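Provville soap swap outgrows its table

PROVVILLE's soap amnesty, which began as a way of getting rid of unwanted Christmas presents, will move to a bigger room in July after 463 bars were handed in during its latest run at the old reading room in Hervieu Street.

The rules are simple. Residents bring in soap they are never going to use and leave with soap somebody else was never going to use. Bars may be wrapped or unwrapped, whole or part-worn, scented or merely smelling of the drawer they have lived in. Liquid soap is turned away at the door, following an incident with a pump bottle and a box of parish magazines.

Organiser Darmawan Goh, 35, started the swap after clearing out his late aunt's bathroom cabinet in Anorar and finding a good deal more lavender than one household could get through in a lifetime. He brought the lot to Provville in two suitcases.

"I thought I'd be rid of it in an afternoon," he said. "I went home with more than I came with, and some of it was the same soap."

The swap has since settled into a routine. Doors open at 10am, and there is usually a short queue by then, made up mostly of people who would like it known that they were passing anyway. Each bar is brushed down, sniffed, and given a place on one of the four tables. Wrapped soap goes nearest the door. Novelty soap, which covers shells, seahorses and a golf ball, goes on the windowsill, where it tends to stay.

Part-worn bars have proved the surprise success. Mr Goh had expected to throw them out and had set aside a bucket for the purpose. They are now cut down, grated and pressed into new blocks by a small group who meet in the kitchen behind the reading room, using a cheese grater that has been firmly labelled to prevent its return to its former career.

The blocks are known locally as Wukars, after the lane at the back of the building where the first batch was left out to harden and was rained on. They go for nothing, like everything else at the swap, though there is a saucer by the kettle for anyone whose conscience is troubling them.

Not everybody is won over. One visitor told this website that she had picked up a Wukar in good faith and found it smelled of coal tar at one end and roses at the other. Another complained that the green ones look like cheese. Mr Goh accepts both points. The group has no say over what comes through the door, he said, and in the spring what comes through the door is coal tar.

There has also been some debate over the furniture. The reading room's tables were sanded and refinished last year at a cost that is still brought up in conversation, and the management asked for oilcloth to be laid over them whenever soap was in the building. The oilcloth lasted a single session. It was slippery, it had a pattern of lobsters, and a batch of glycerine bars slid off the end during the tea break. The tables have been left bare ever since, and are wiped down with a damp cloth at closing time. The management is understood to be keeping an eye on the position.

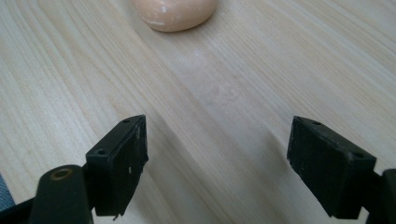

Colour is a touchier matter among the Provville swappers than scent, and most regulars will cross the room for a pink. Peach comes a close second. Fresh from its wrapper, a peach bar is a cheerful sort of thing, but few arrive in that state, and newcomers are inclined to pass over anything like the rounded lump on the pale wood here, with whitish, chalky patches all across its front. Mr Goh says they are making a mistake. In his view a chalky look says very little about how a soap will behave at the basin, and he has washed happily with far worse. He advises anyone in doubt to turn the thing over, have a good sniff and give it a week beside the taps before passing judgement.

The July swap will be held in the assembly room upstairs, which has better light, more sockets than anyone can think of a use for, and a sink at each end. Tea will be served as before. The biscuits will be kept in a separate room this time, several people having remarked that the shortbread had taken on a note of sandalwood.

Mr Goh is also appealing for shoeboxes, greaseproof paper and a second grater. He would particularly like to hear from whoever left a carrier bag of hotel soaps on the step after closing, as one of them had a door key stuck to it.

Lavender will be accepted, but only on a one in, one out basis.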